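The spare room gets a turn

Every June I decide the spare room is going to be a room again. It has spent 2 years as the place where things go while we think about them, and we are slow thinkers.

I began with the closet, a mistake, as closets are full of stuff you once cared enough to hang up. Two winter coats went. A Trillberg desk lamp with no plug went. My friend Fouzia Bangash came over to be ruthless on my behalf and left with a bread machine and 3 of my cookbooks, so I suppose she was.

After 90 minutes we could see the baseboard in one corner and stopped for lunch, which lasted until four.

What remains is the big stuff. The N95 carton is still up against the wall on the green fabric, with 2400 printed on its side. I have lived with that number long enough to stop reading it. The print also says they're good for 2 years, and I keep meaning to find the production date and keep not doing it. 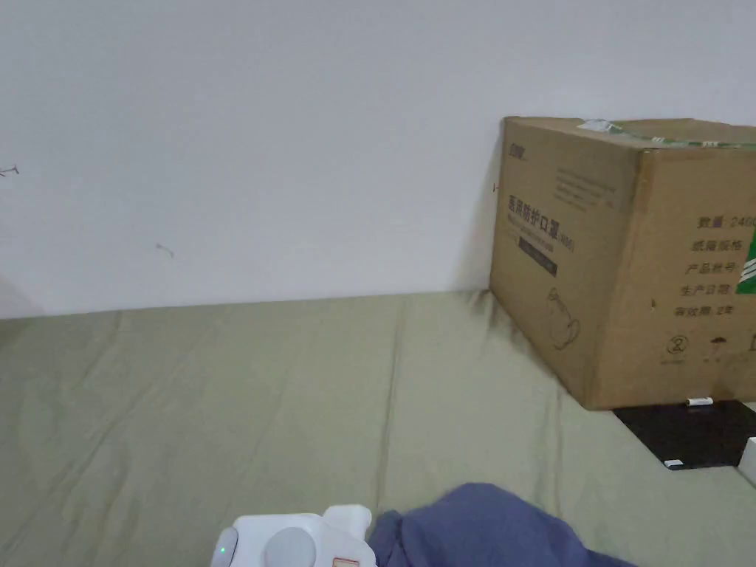 Fouzia's position is that anything you have to walk around is furniture. She wants a tablecloth and a plant on it. I'd like my floor back, and also to paint over the scribble on the wall, if I can remember which white we used. The can is in the closet somewhere, behind the coats I kept.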